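Long thread on how I made 80 folded place cards for my cousin's anniversary dinner without losing a month to it. Several people asked after I posted the finished stack, so I'm putting it all in one place.

1/ The order was simple. Cream card, tent fold, one stamped leaf sprig in the corner, name written by hand. No layers, no ribbon, nothing that sticks up. They had to fit flat in a shoebox for the drive.

2/ Paper first. I used Fotamex smooth cardstock in the cream. I tried the textured one too and it looks nice, but fine lines break up on it. If your stamp has thin stems or small lettering, go smooth.

3/ I get five place cards out of one sheet if I'm careful and four if I'm not. I planned on four and bought accordingly. The extra went to test prints and mistakes, and I did need it.

4/ Cut everything before you stamp anything. I used to cut as I went and the sizes drifted. Now I set the guide on the trimmer once, tape it in place, and run the whole pile through.

5/ Change the blade before a big batch. Mine was old and left a fuzzy edge on the first few. You don't see it until the card is folded and the two edges sit next to each other.

6/ Scoring. One line, down the middle, with a bone folder and a scoring board. Fold with the score line on the outside of the fold. People do it the other way and it works, but the paper cracks more on heavy stock.

7/ I scored them all in one evening and folded them the next. My hands were glad of the break.
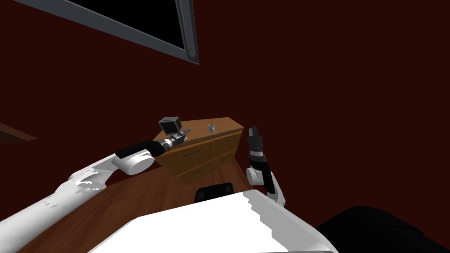
Drawers and screen, craft room wall.

8/ The stamp is from a Zurnel leaf set I've had for years. It's clear photopolymer and it has yellowed, which doesn't matter. It still prints clean.

9/ New clear stamps are another story. They often bead the ink on the first few tries. I rub the surface lightly with a white eraser, wipe it, and stamp on scrap until the print is solid. Usually that takes four or five tries.

10/ For ink I went with Ragab pigment ink in moss. Slow to dry, but the color stays where you put it and it doesn't feather on smooth stock. I left the cards open on trays overnight before stacking.

11/ I also tested a dye ink. Faster, and fine for everyday cards. On cream it came out grayer than I wanted. Always test on the real paper. The color on the lid is no help.

12/ Use a stamp positioner if you have one. I resisted for a long time. For a single card I still use a block, but for a run like this it saved me from crooked sprigs. Put the card in the corner, close, press, open, next.

13/ Clean the stamp every ten or so prints even if it looks fine. Paper dust builds up in the narrow parts and you lose the veins in the leaf.

14/ Someone asked if I heat set. I did on the first test and the card curled. With enough drying time I didn't need it, so I skipped it for the rest.

15/ Names. This took longer than everything else put together. I wrote them in pencil first, very lightly, with a strip of card as a baseline. Then ink, then a wait, then eraser.

16/ Pen was a Ralow fineliner, the 05, in dark brown. Black looked hard next to the green. Brown sat better with it and hid small wobbles.

17/ Get the name list typed, not over the phone. I was sent a photo of a handwritten list and spelled two names wrong from it. Both had to be done over. My mistake for not asking.

18/ Also ask if they want first names only. Long surnames need a smaller hand, and once you shrink one you notice it next to the others. We ended up with first names plus an initial where there were repeats.

19/ I write in batches of ten. After that my letters start leaning. Stand up, get a drink, come back.

20/ My ink count, for those who keep track of these things: one pad did the job and isn't dry yet. I did use up one pen and part of another.
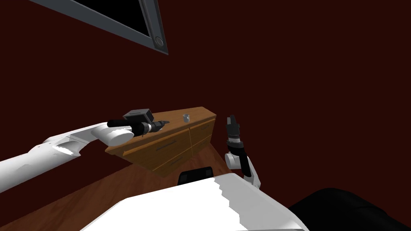

Other view of the cabinet and the dark maroon wall.

21/ Storage, which I get asked a lot. Clear stamps go on plastic sheets, standing up in a bin, sorted by subject. I tried sorting by brand and could never find a thing. I think "leaf," I don't think of who made it.

22/ I keep a scrap card stamped with every image in the set clipped to the front of each sheet. Takes ten minutes per set and saves digging. I have 705 single stamps recorded this way, and yes, I should stop buying them.

23/ Ink pads are stored upside down. Pigment ones at least. The ink settles toward the surface and you get an even print first time.

24/ Cardstock lies flat. Mine stood on end for one summer and the whole pack bowed. I used it for tags, so it wasn't wasted, but you can't make a decent tent card from it.

25/ Packing. I stood the finished cards on edge in the shoebox, in table order, with a slip of paper between each table. Tissue at the ends so they couldn't slide. Nothing got bent on the way.

26/ I packed six blanks, already stamped, and the pen. Three were used before dinner – two extra guests and one spilled drink. Always take blanks.

27/ A few of you asked about doing this for a big wedding. I've been asked once, for 400, and I said no. At that size I'd stamp the cards and let a printer do the names, or hand over the stamped cards and let the family write them.

28/ Things I'd change. I would put the sprig a little lower. On some of the longer names the tall letters came close to the top leaf. I'd also make one full card and stand it on a table with a glass and a plate before cutting the rest. They looked bigger on my desk than they did at the dinner.

29/ For those new here, this account just went past 3,000 followers, mostly from one post about envelope liners in March. Welcome. It's mainly cards, some tags, and a lot of paper talk.

30/ Quick answers from the replies so far. Yes, you can use kraft stock, but go with a darker ink. No, I don't sell the finished cards. The scoring board is an old one with no name left on it, so I can't tell you the brand.

31/ One more from the replies: left-handed people, start from the bottom of your drying tray and work up. My sister does hers that way and has no smudges.

32/ Next up is a set of thank-you cards from the leftover cream stock, same sprig, with a small sentiment inside. I'll post the measurements once I've made the first one and know they fit the envelopes.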